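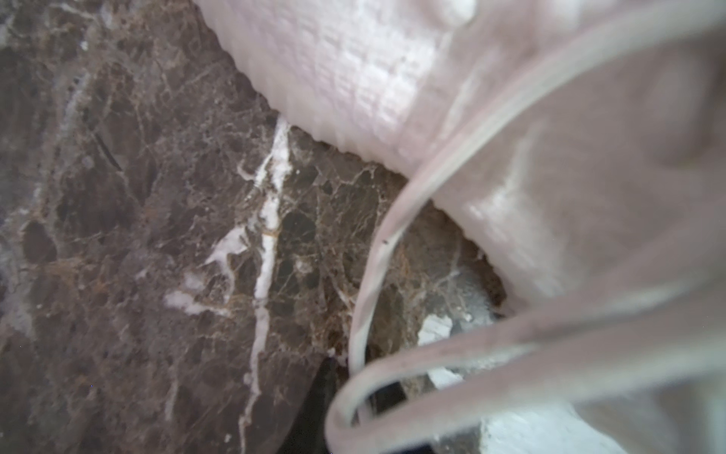
Sealing dark stone, part two

January 5, 2023

The second sample of sealer arrived from Brikent before the holidays, so I finally had both products to compare on the brown marble offcuts. For those who skipped the first part: the question is whether a penetrating sealer is worth the money on a polished stone that absorbs very little to begin with.

Method was the same as before. Each offcut got cleaned with acetone, dried for two days indoors, and weighed. Sealer went on with a lint-free cloth, sat for 7 minutes, and was buffed off. A spoonful of olive oil then stayed on each piece overnight under a glass.

On the unsealed piece the oil left a faint dark ring along one white vein and no mark I could find on the brown. Veins are often calcite that filled a crack later, and they can be more open than the stone they run through. Both sealed pieces wiped clean. The cheaper product left a slight haze that needed a second buffing.

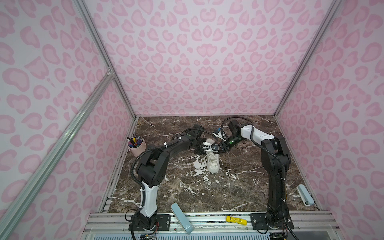 Brown marble with white veining, pink leopard print on the walls.

Debashish Herath wrote in to ask about etching. Sealer does nothing for that. Lemon juice reacts with the calcite itself and takes the polish off, sealed or unsealed – I tried it on the back corner of each offcut and got three identical dull spots. The only cure is repolishing. I went up to 700 grit by hand and then used powder on a felt pad, and the spots are still visible at a low angle.

I will repeat the oil test in February with a longer soak and add red wine. The weights are in my notebook and will go up once I trust the scale.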